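Kotus gripper kit — worth the money for a veg sorting demo?

mossy_bearing
Posted Monday, September 7, 2020
Has anyone here had their hands on the Kotus two-finger kit? I'm after something that'll pick up odd-shaped produce without me rewriting everything each time. I've got an Okov arm already, so it only needs to bolt on.

tilly_servo
I've had mine for 8 weeks and I like it a lot! Took an evening to put together (the linkages are fiddly, keep the bolts in a saucer) and it went on my arm with the adapter plate they sell separately. Been trying it on cucumbers, as they're a pain — long, bumpy, never quite straight.

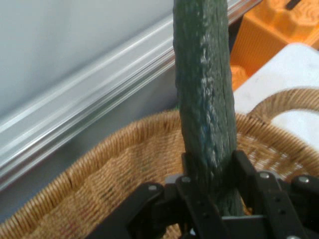
Cucumber over the basket, gripped near the bottom end.

I started with the force at 50 per cent and that was far too much for veg, so turn it down before you go near anything you want to eat.

grumblewick
Not sold, sorry. Holding a cucumber by one end is the easy bit. What about a ripe tomato? I had the Uten one and it was gentler straight out of the box, and you didn't have to pay extra for a plate.

tilly_servo
Fair point about the plate, that annoyed me too. Haven't done tomatoes yet. The Uten was nearly twice the price when I looked though.

assunta_z
Assunta Zuccaro here, I run the D'Amico parts shop. We stock the Kotus and some 12 people have bought one from us, with 2 sent back, both for stiff linkages. Softer finger pads are meant to arrive in November, so I'd wait if tomatoes matter to you.

grumblewick
Well you would say that, you sell them! But waiting for the pads does sound sensible.

mossy_bearing
Thanks all. It's mostly courgettes and cucumbers for me, so I think I'll risk it. Tilly, which adapter plate did you get, the thin one or the thick one?

tilly_servo
Thick one. The thin one flexes.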